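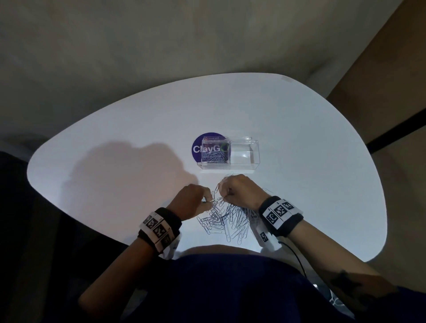
Section 3. Setting up your Carbone for race morning

By now your Carbone bike computer should be charged and paired with your chest strap. If it isn't, go back to Section 2 and have a cup of tea while it charges, as the steps below do ask quite a lot of the battery.

3.1 Creating a triathlon profile

1. Hold the left button until the menu opens, then choose Profiles and New.
2. Pick Multi-leg. Swim, Bike and Run will appear in that order, and you can leave them alone unless your race does something unusual (the Bultoddale winter event in December starts with a run, bless them).
3. Enter your race number. Leading zeros aren't needed, so 1121 goes in just as it is.
4. Set the drink reminder. It comes set to 30 minutes, but plenty of riders like it shorter on a warm day.
5. Press Save and wait for the double beep.

Note: If you share the unit with a training partner, give each profile a proper name. "Race" and "Race new" look very much alike at five in the morning!

3.2 Loading the course

1. Download the course file from your organiser and open it in the Zernberg app on your phone.
2. Tap Send to unit. Keep the two close together until the bar fills.
3. Scroll through the whole route once. Turn alerts sound 200 metres before each junction, and you can change this under Alerts.

Caution: Don't update the software the night before a race. Your saved courses are cleared during an update and will have to be sent again.

Caution: Check the mount is locked by giving the unit a gentle twist each way before you rack your bike.

Comments (3)

Tiziana Bianchini
Lovely clear instructions, thank you. Does the drink reminder carry over to the run leg or do I set it twice?

Dario Martinelli
@Tiziana you set it twice, it's under each leg. Caught me out at Novemside.

wheelsucker_jo
Mine only beeps once when I save?? Profile seems to be there though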